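About us

Bolanano is a family-run game library and repair table, and we love what we do! We lend board games, card games and dice games to anyone within cycling distance, we mend the ones that come back with a corner missing, and two evenings a month we push the furniture back and play until somebody's bus is due.

It began with a cupboard. Rodrigo Cardoso had 17 games he couldn't bear to give away, and a neighbour asked to borrow one for a wet half-term. Then her sister asked. By the following September there was a sign-out book, a second cupboard and a shelf in the hallway (the coats went upstairs and have stayed there). Today the shelves hold 400 titles, and last year we lent games 3,415 times, which still makes us grin.

Membership is by household. You can take up to 2 games at a time and keep them for three weeks, or longer if no one is waiting. We carry plenty for small children, lots of guessing and memory games, long strategy games for people with patient friends, and a growing shelf in Portuguese.
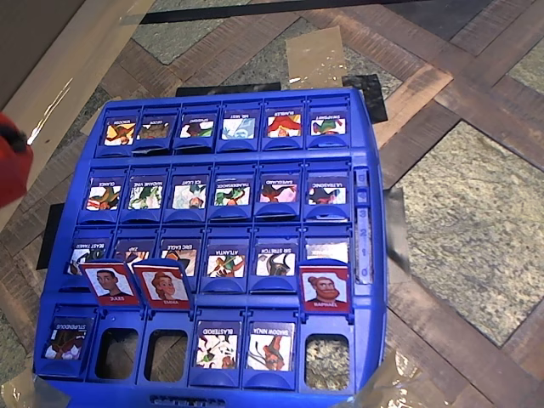
Margarida Sequeira wrote to us that her children had never sat still for rules until they borrowed a game with only one to learn, and that she now gets beaten most evenings before bath time. Letters like hers go up on the kitchen door, and we read every one.

The repair table is Rodrigo's favourite corner. Split box lids, lost pawns, spinners that won't spin — bring them in, whether or not the game came from us. We keep tins of spare pieces sorted by colour, and if we can't match a part we'll try to make one. Our friends at Wisa cut new card for us, and the print shop at Rastogi copies rule sheets that have gone soft with use.

We also pack boxes for schools and waiting rooms. Tell us the ages and how long people usually have to play, and we'll choose a mixture and swap it each term.

If you have games to pass on, please check the box first and pop a note inside saying what's missing. We really don't mind gaps! The door is open whenever the lamp is lit, and new members can sign up on the spot.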